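**Sidero cell, Garville site – progress report to Stirkent**
February 6, 2021

Reporting period: second half of the safety and good practice work package. Spending is within the approved budget and no change to scope is requested.

## Status

The risk assessment for the Sidero pick-and-place cell was reissued as revision 11. It now treats the arm, the gripper and the part being handled as one system. The earlier revision assessed the arm alone, and the reviewer at Ghasemi correctly rejected it on that point. Pinch points between the fingers and between the gripper base and the table are listed separately, each with its own limit on closing force and approach speed.

Of the 14 actions raised at the last review, two remain open:

- Labeling of the stop circuit at the control cabinet. The labels are printed but have not been fitted.
- The written procedure for releasing a trapped hand with power removed. A draft exists and has to be tried by someone who did not write it.

## Trials

Trials under the new rules reached 527 logged cycles, of which 302 were run at the reduced speed required when a person is inside the marked floor area. Protective stops are recorded with the cycle number, the cause and the name of the operator who cleared them. We had been accepting "unknown" as a cause. That option has been removed from the form, and the operator must now call the cell lead before restarting.

Parts are presented in a foam insert so that the pick position is fixed by the recess. The jaws are opened only as far as the part requires, and the tabletop within reach of the arm is checked before each session against a one-page list.
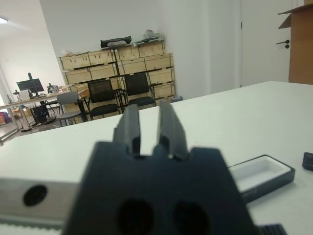
**Does a collaborative arm need a full risk assessment if its force limiting is already certified?**

A full assessment is still required. The certificate covers the arm as supplied, while the hazards depend on the tool, the part, the speed and the layout of the cell. Any change to one of these reopens the assessment.

Change control follows from the same rule. A new finger set, a heavier part or a moved table now requires a signed change note before the next powered run. Minor program edits are exempt if they leave speed, force and reach as they were – this exemption will be reviewed after the first audit.

## Issues

Operator training is behind plan. The classroom part is complete, but the practical sign-off takes longer than we allowed for, mainly in the section on manual recovery. We have moved one engineer from fixture design to training until the backlog is cleared.

The Ghasemi reviewer also asked for evidence that the stop function is tested at a fixed interval. Tests were being done, but the records were kept in two places and did not agree. A single log is now in use at Garville.

## Next period

The external audit is planned for April. Before then we will close both open actions, complete operator sign-off and send Stirkent the revised operating rules for comment. Comments on section 4 of those rules, which covers visitors and unattended running, would be the most useful to us.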